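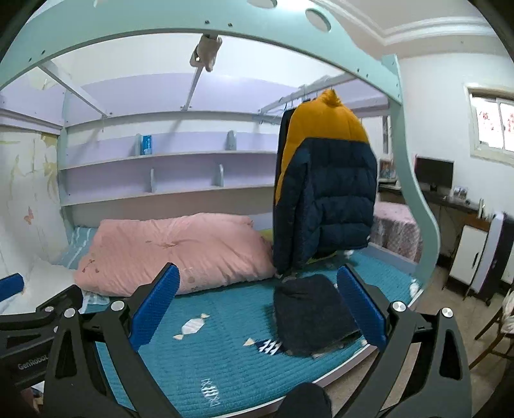 Zewditu Habte
Hardware upkeep, hand-held grippers, Grirneo
Updated 04/07/2025

Getting a hand-held gripper pair ready for clothes

I love knitwear days. Give me a thick folded sweater on a soft bed and I will happily spend an hour tuning a pair of grippers for it, and the nice part is that almost none of the work is difficult. You need clean pads, pivots that swing freely, fingers that close evenly and a camera that sees what it should. This page goes through our routine for the two-finger hand-held units with the blue pads, in the order I do it at the bench in Sollmont and then again in the room where the folding happens.

Set aside 20 minutes per gripper the first time. It gets a lot faster.

What to have on the table

A soft toothbrush you never plan to use on teeth again
Two lint-free cloths and a small bowl of water with a drop of dish soap
The hex keys that came in the case
A wooden toothpick or two
Light machine oil in a needle bottle
One thin T-shirt and one bulky knit for testing
The spare pads, just in case

1. Clean the finger pads

Start with the power off and the fingers open. Brush each blue pad dry first, working across it in short strokes. The pads have a fine dotted texture, and those dots do a huge amount for you on fabric, but wool fuzz loves to settle between them. You will be amazed at how much comes out after one afternoon of sweaters!

When the dry fuzz is gone, dampen a cloth in the soapy water, wring it out hard and wipe the pad from the base to the tip. Go over it again with the second cloth and plain water. Let the pads air dry with the fingers apart. No alcohol, please. I tried it in February on an old set and the surface went shiny within a couple of weeks.

Check the edges while you are there. A corner that lifts when you push it with a thumbnail will catch a loop of yarn sooner or later, so swap that pad now. Replace both pads on a gripper together, even if the other one looks fine. A fresh pad facing a worn one makes the fabric creep toward one side.

2. Look after the pivots

The finger arms turn on the silver round pivot bolts, and this is the part of the job I enjoy most. Hold the gripper level and squeeze the fingers shut very slowly. You are feeling for a catch or a gritty spot. Do it three or four times with your eyes closed (I know how that sounds, but try it).

If you feel something, run a toothpick around the edge of each bolt and pull out any thread. Long fibers can wrap themselves right around a joint, and oil on top of them only makes paste. Once it's clean, add one small drop per pivot, work the fingers a dozen times and wipe off whatever comes out. Then wipe again. Oil on a pad means a new pad, and oil on a customer's cardigan means a new cardigan.

Next, check for side play. Wiggle each arm gently at right angles to the way it closes. A hair of movement is fine. If it clicks, snug the bolt an eighth of a turn at a time and repeat the slow squeeze after each turn. Too tight is worse than a bit loose, and your wrist will tell you so by lunchtime.

3. Even up the fingers

Close the gripper on nothing and look straight down between the pads. They should meet along their length at the same moment. If one tip touches early, loosen the two pad screws on that finger, close the gripper lightly so the pads line themselves up, and tighten the screws a little at a time, going back and forth between them.

Now reset the opening width in Fararier, our logging program:

Open the Width tab and pick the gripper by the label on its case.
Hold the fingers fully shut and press Set Zero.
Let them open all the way and press Set Max. Ours should read 110 mm, and I redo the pair if it's more than a millimeter off.
Close and open five times while you watch the trace. It should come back to zero every time.

Save, and do the other gripper. Please don't copy the values over from the first. They are never quite the same.

4. Check the camera view

Wipe the lens with a dry lens cloth, then bring up the live view. You want both fingertips in sight with the fingers open and still in sight with a bulky item between them. That second check is the one people skip, and a thick knit folded into a rectangle takes up a lot of space in front of the lens! Hold your test sweater the way you would in a real session, with a pad on either side of it, and make sure you can still see where the pads touch the wool.

Dark clothes need one extra look. Navy on a teal mattress cover reads well, navy on a black blanket hardly at all. If you can't pick out the ribbed edge of the garment on screen, change the exposure before you change anything else.

5. Test on real fabric, in the real room

A bench is flat and a bed isn't. Do the last test on the mattress. Lay the knit down folded, come in from both sides, close until the fabric just starts to bulge and lift it a hand's width. Count to five and set it down. Repeat with the T-shirt, which needs a much lighter squeeze.

Bunk beds take some care. Try the whole reach once with the gripper in hand before you record anything, and keep an eye on the rails overhead and on whatever is hanging close by. A puffer jacket at elbow height will nudge you every single time. Keep the second gripper where you can pick it up without dragging it over the quilt.

If the sweater slips

Slipping on one side: recheck step 3.
Slipping on both sides: fuzz again. Back to the toothbrush.
Holds, then lets go slowly: check for oil on the pads, then check the trace in Fararier for a drifting zero.
Won't close all the way: there's a thread in a pivot. There is always a thread in a pivot.

When to swap pads

I log every session in the back of the case. On knits, my last set lasted 71 sessions before the dots wore smooth at the tips. On T-shirts and pillowcases the same kind of pad went 222. Write down your own numbers, because fabric makes all the difference, and order the next set when you open the last spare.

Store the grippers with the fingers slightly open and the pads touching nothing – foam leaves dents.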